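October 25, 2026
Shelf cell, operating rules, second pass

Glykeria and I went through the rules sheet this morning before powering up. Most of it stays. Changes below so the next person doesn't have to dig through the old copy.

Barrier first. Belts get clipped before the arm is enabled, and they stay clipped until it is disabled. Paused does not count as disabled. We had that wrong in the old sheet, which said "stopped," and people read it three different ways.

Speed cap is 200 mm/s for anything with a person inside the belts, 700 with everyone out. Wenceslao wanted 300 for teaching. I said no for now. He can bring it up again in November when the Gashi stop button has been in use a while.

Tape: the shelf unit has casters, so it can drift when someone leans on it. Check it against the yellow tape at the start of every session and write down that you checked. If it's off, move the shelf back. Do not fix it with an offset in software. Jostton runs from last month had an offset left in and we lost an afternoon to it.

Cables: no cable on the floor inside the reach area unless it belongs to the arm. The wrist cable needs slack for full rotation but should not catch the shelf lip. Glykeria is going to try a Brarkeo clip at the forearm. Not ordered yet.

Grasping: long curved parts are held near one end only if the path keeps the free end away from the operator side. Otherwise grip near the middle. Close at low force, hold still 20 seconds, then move. Twenty is a lot but keep it until we have more runs logged.

Dropped parts stay where they land until the arm is disabled. No reaching in, even for the baskets.

Still open: who signs the Relliner checklist when only one person is in. Wenceslao thinks one person should not be running it at all.
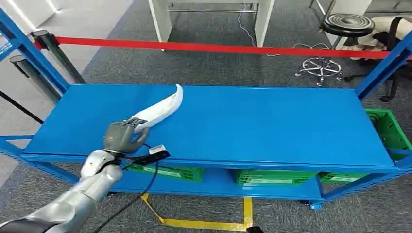
I lean his way on that. Until it's settled, two people for any powered motion, and both sets of initials go in this book.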